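Print this page | E-mail this page

Workshop notebook, August 1, 2025
Bat repairs and knocking-in, Trundport second eleven

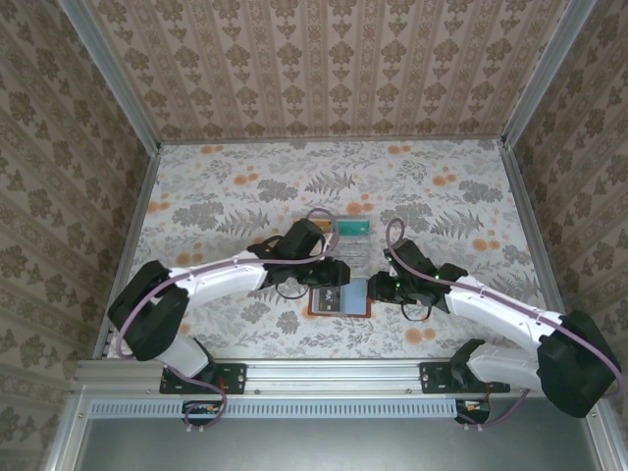
The captain's message was waiting when I opened up: could we please stop oiling the toes so heavily, as two bats came back feeling like planks after the Mestov match. Fair point! I checked my notes from May and I was putting on far too much. One thin coat from now on, face and edges only, then flat on the rack overnight.

Best news of the week is the Hutsuliak bat. The toe crack took glue right down to the bottom, clamped up beautifully, and after 700 light taps with the mallet there's no sign of it opening — lovely ping off the middle too. I'd like it tried against throwdowns before anyone faces a new ball with it.

The Sakavby opener's bat (the one that made 55 last time out) needs a new grip and a bit of sanding by the splice. Great piece of willow, wide grain, so light in the pickup that I kept swinging it when I should have been working.

Still to do: 9 grips, and the scuff sheet on the spare. Whoever has the grip cone, please put it back in the drawer. Knocking-in on the new one carries on tomorrow, edges first.

E-mail this page | Print this page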